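How to Run the Bowl Demonstration for Open Day Visitors
Rekonier Visitor Program, Udley Site
Last revised Mar 17, 2020

Presenters should read these instructions in full before their first session. They cover the simulated tabletop demonstration shown on the main screen in the Salazar Room. The motion exercise on the second screen has its own page. Questions about either one should be sent to Gwion Lloyd, who coordinates the visitor program.

Before visitors arrive

1. Start the simulator and sign in with the presenter account. Do not use an engineering account during public hours.
2. Open the scene list and choose the breakfast table, scene 252. Wait until the wood grain on the table has loaded completely.
3. Select the arm and press Reset. Confirm that the arm is clear of the table and that the gripper is holding nothing.
4. Check the objects on the table. The scene uses a chocolate bar package, a teal bowl and a milk carton. The bowl belongs beside the right end of the package.

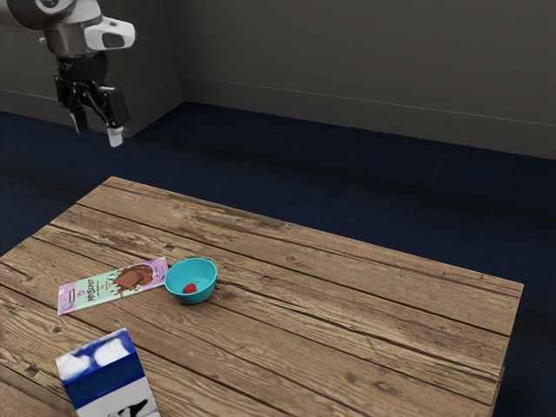 Scene 252 with the gripper clear of the table and the red berry in the bowl.

5. Set the playback speed to 25 percent. Visitors who have not seen a robot arm before find full speed hard to follow.
6. Turn on the screen captions if the group has asked for them.

Introducing the task

Groups are limited by the size of the room, and late arrivals should be asked to join the next session. Begin by stating that everything on the screen is simulated. Then explain the task in one or two sentences: the arm is being directed to handle a small object at the bowl without disturbing the items near it. Avoid technical terms unless a visitor uses them first.

Name the parts of the arm as they come into view. Most groups need only three words, which are joint, wrist and gripper. School groups receive the printed Zarnon worksheet, where the same words are used.

Running the motion

7. Press Run and let the arm move over the table without comment.
8. Press Pause when the fingers are close to the rim of the bowl. Direct attention to the small space between the gripper, the bowl and the package.
9. Invite visitors to say which way they would move the arm next. Accept two or three suggestions before continuing.
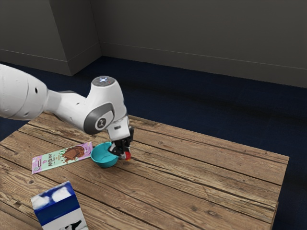
Can a visitor operate the arm during the session?
Visitors may use the Pause and Step buttons while a presenter is standing at the desk, but all other controls are reserved for staff.

10. Press Step to advance the motion in small increments. Use the side view if the group is seated on the left of the room.
11. When the motion is complete, return to the starting view and offer to run it once more at normal speed.

If the run does not go as planned

A run may end with the object dropped or the bowl moved. Do not restart at once. Let the group look at the result, then replay the last part of the motion slowly. Select Reset Scene before the next attempt. If the simulator stops responding, close it and open it again from the desktop. The saved scene is not affected.

Closing the session

Record the number of visitors and any questions that could not be answered on the session sheet. The program received 1,091 visitors in its last full season, and the sheets are used to prepare the November schedule. Leave the simulator at the scene list, switch off the main screen, and return the presenter card to the front desk.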